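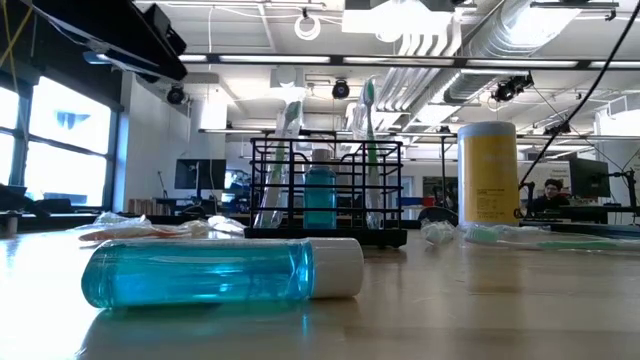 **Cornoswood shared washroom group — minutes, Apr 3, 2022**

Present: Reece Holroyd (chair), Chelsea Dobson (minutes), Hartley.
Apologies: none received.

**1. Last minutes**
Agreed, though Reece said the line about the towel hooks made it sound as if they were up. They are not. Chelsea to amend.

**2. Toiletries rack**
Hartley put forward the black wire rack as the one place for toothbrushes and mouthwash. Reece asked what problem this solves. Hartley said things end up all over the table. Reece pointed out that with the rack in use there is still a bottle, probably mouthwash, on its side next to it and toothbrushes lying on either side, so he is not convinced.

Chelsea asked whether packaged brushes should stand in the rack at all, or only ones in use. Hartley thinks both. Reece thinks spares belong in a drawer. Not settled.

Bottles: agreed that they stand upright, cap on, whether or not there is room in the rack. Empty wrappers go in the bin — Chelsea wanted this written down.

**3. Sustness offer**
Sustness have offered 10 more racks at a reduced price. Reece would like to see one rack kept tidy for a month before anyone pays for more. Hartley said the price may not last. Reece said they always say that. Offer declined for now, Hartley dissenting.

**4. Labels**
Hartley suggested name labels on each brush. Chelsea doubts they will survive in a damp room, and the set tried in November came off within five days. Hartley says the Clonance ones are better. He may bring a sheet in, at his own cost, and stick six on as a test.

**5. Any other business**
The tall tub with the yellow label: Reece wants it kept out of the rack, as it takes up too much room. Agreed.

**Actions**
- Chelsea: amend minutes, clear a drawer for spares in case
- Hartley: label test, reply to Sustness
- Reece: towel hooks (carried over)

Next meeting in four weeks.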